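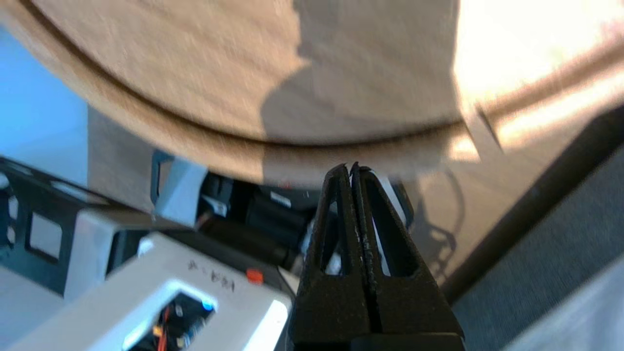
By Corinne Haldeman
2022-04-04

I have a quarrel with the round bedside table, and it has been building for a few years now. Every hotel that has redone its rooms lately seems to have bought one. It's a fat cylinder of pale wood, it stands by the bed like a section of tree trunk, and it is supposed to make me feel calm.

I don't feel calm. I feel like a person trying to find a place for her glasses.

The argument for the round table, as far as I can piece it together from the furniture catalogs, is that it has no corners. Corners are hard, corners are bossy, corners catch you on the hip at three in the morning. Pudska, which sells to hotels by the truckload, calls its drum model "a gentler companion to the bed." I read that line several times and still couldn't say what a companion to the bed would do all day. Cenard has a version too, and describes it as "grounding." The price on the Cenard is $1,915, before delivery, and for that money I would like it to do something besides ground me.

Start with geometry, because the catalogs never do. A bed is a rectangle. A wall is flat. The place where the bed meets the wall is a square corner, and a square table fits into it the way a brick fits beside a brick. Put a circle in there and you get a leftover wedge at the back, too narrow for a hand and exactly wide enough for a phone charger, an earplug or the cap of a pen. I have lost all of these. I got two of them back.

Then there's the reach. Lying down, you can use perhaps the near half of a round top. The far half belongs to whoever was in the room first, and in a hotel that is usually the telephone.
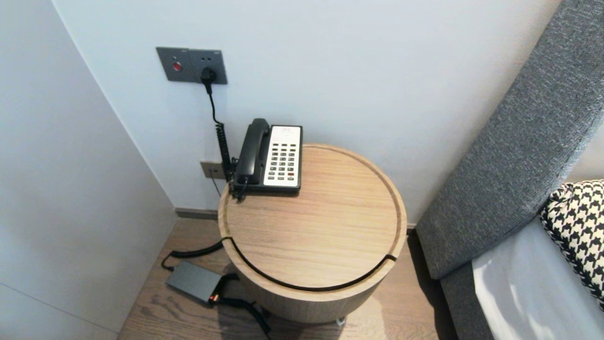
Round oak table, gray headboard, desk phone. The outlet is on the wall above.

The table in this room is better than most of its kind, I'll admit. It's light oak with a straight grain, the top has a slight rim, and there's a shallow line running just inside the edge that somebody took trouble over. I'm told a rim stops things from rolling off. In my experience it also stops you from sliding a book toward yourself with two fingers while half asleep, and that's a thing I do far more often than I drop marbles.

And the cable. A thin black one sits in a groove around the upper side of the drum, following the curve across the front and then dropping away toward the floor. From the pillow it looks like a pencil line someone drew on the wood. I respect the effort to keep a cord under control. I'm less sure why the cord has to go around the front of the table, where I'm looking, when there's a whole other side facing the wall. A square table has a back. Everyone knows which side it is, and that's where the wires go. A drum has no back, or it's all back, and so the wires end up as decoration.

People who like these tables tell me I'm being unfair to them, and that my real complaint is with clutter. Maybe. A bedside table that's been cleared for a brochure holds one small plant and a closed hardcover. A bedside table that's being used by an adult holds a water glass, a phone, another phone if you travel for work, pills, lip balm, a key card, a receipt you mean to keep, and the book. The second table is the one I sleep next to. Show me the drum with all that on it and I'll listen to the part about gentleness.

I once stayed 4 nights in a room numbered 116 at a place called the Grollham, and it had the ugliest nightstand I've ever used. Square, brown, a bit chipped at the front, with a drawer that stuck and an open shelf under it. By the second day I had stopped noticing it. Everything I owned was on it or in it, and nothing fell behind it. I have never seen that nightstand's photograph on anybody's website, and when I went back one May they had replaced it with, naturally, a drum.

Now, the telephone. I'm going to surprise some readers by defending it. The desk phone takes up a shameful amount of tabletop, the little labels are no use to me without my glasses, and I've used one maybe twice in the last year. But I can find it in the dark. It has a handset that lies where handsets have always lain and buttons that go down when you press them. Some newer hotels have replaced it with a tablet, which glows, and which wants to tell me about the spa. Given the choice I'll keep the phone. I'd just like it on a table designed by someone who knew it was coming.

That's the part that really bothers me. None of these objects seems to have met the others before they were put in the room together. The wall plate above the phone has an outlet in it, with a black plug and a coiled cord hanging down, and right beside the outlet is a round red button. I didn't press it. The phone jack is lower down on its own plate. Each of these is a sensible thing in a sensible place, if you look at it alone. Put a circle of oak underneath them and it turns into a puzzle about what can go where.

I do want to give credit for the outlet. Above the table is the right height. I've spent enough of my life on hotel carpets, flat on my stomach with one arm behind a headboard, to be grateful to anyone who puts power where a seated person can see it. If I had to pick between a good outlet with a silly table and a good table with an outlet behind the bed, I'd take the silly table and complain about it, as I'm doing now.

At home I have a Wuyts nightstand, square, 16 inches across, bought secondhand. It has a drawer. The drawer has become a disgrace, full of dead batteries and foreign coins, and friends who own round tables point to this as proof that drawers only encourage you. They may have something there. Their own coins are in a bowl in the kitchen, though, and their batteries are in the bowl with the coins, so I don't see that the circle has made them any purer.

I'm not asking hotels to throw out what they've just bought. I'd only ask the next person with a furniture budget to lie down on the bed before signing, turn off the lamp, and try to set down a full glass of water without looking. Then do it again with the phone already on the table.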